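Can a robot do the odd jobs in a flower shop yet? Khrystyna-Mariia Hrynyshyn put that to our January meeting, and the answer was some of them, slowly. 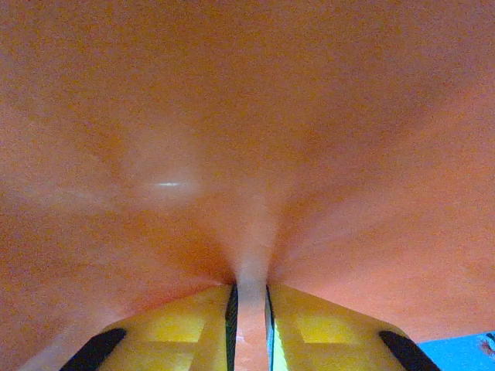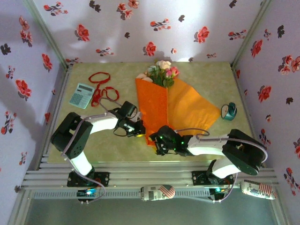 Most shop chores are easy for people and hard for machines because the goods are soft. A box has edges a robot can plan around. Orange wrapping that fans out to one side of a bouquet does not, and pinching a single fold between two fingers is a different job from lifting the whole bunch without bruising the roses. Arsen Tkachenko, who runs the packing bench at Dovhaniuk, would hand over sweeping and box folding today – wrapping stays with his staff of five. Roksolana Hnatiuk is more hopeful and gives it 2 years. Members who want to argue the point can bring their worst chore to the next meeting.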